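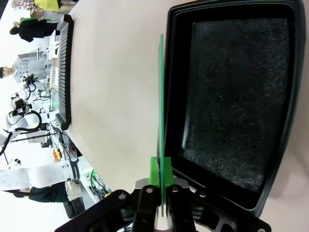 Journal > Household Records > Manuals

On the Keeping of Instruction Manuals

Readers of this journal have asked for a statement of my practice regarding instruction manuals, and in particular whether the printed copies should be kept once the same text can be read on a screen. My position has changed since February, and the present entry replaces what I wrote then.

The collection in this household began with my aunt, Consuelo Cifuentes, who kept every booklet that came with every appliance in a single kitchen drawer. When the drawer passed to me it held 45 manuals. A good number belonged to machines that had left the house years before, among them a Voltetti sewing machine and two Wollier kettles. The warranty cards were still blank.

The first decision was to discard any manual whose appliance was no longer owned. This was carried out with one exception. The Voltetti booklet includes a threading diagram of such clarity that I have retained it, and it has since been lent to Filipa Vieira, whose own machine is of another make but threads in much the same way.

The remaining 32 manuals were then sorted by room. Sorting by maker was attempted first and is not recommended. A person standing in front of a leaking dishwasher thinks of the kitchen, and may not recall the maker's name until the door has been opened and the label found. Each room now has one cardboard folder. The purchase receipt is stapled inside the back cover of the booklet, never the front, where it hides the model number.

Digital copies have been made of all manuals that are consulted more than once a year. Pages are stored under the plain name of the appliance, followed by the model, as in "boiler Uteck 2110". Unai Salcedo has argued that the maker's own download page makes this step unnecessary. I respectfully disagree – such pages are moved or withdrawn, and the search is always made at an inconvenient hour.

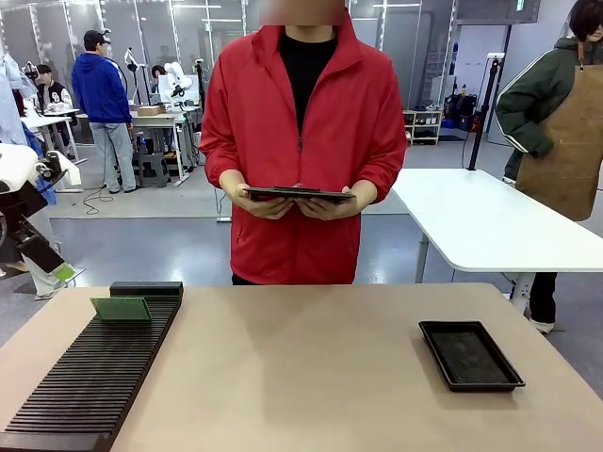
A tablet held level in both hands, behind a beige table.

Reading a manual on a tablet has clear advantages. The type may be enlarged, and a word such as "filter" can be found at once in a booklet of 200 pages, most of them in languages the household does not read. Paper remains preferable for wiring diagrams and for any task carried out on the floor with wet hands. Both forms are therefore kept for the boiler, the dishwasher and the oven.

One matter is unresolved. The Montoya extractor hood was supplied with a single folded sheet, printed on both sides, and it cannot be copied without losing a line of text along the crease. Any reader who holds a flat copy of this sheet is invited to write to me.

The folders will be reviewed again when the refrigerator is replaced.

Posted 15 March 2024

Contact | Copyright, all rights reserved | Back to top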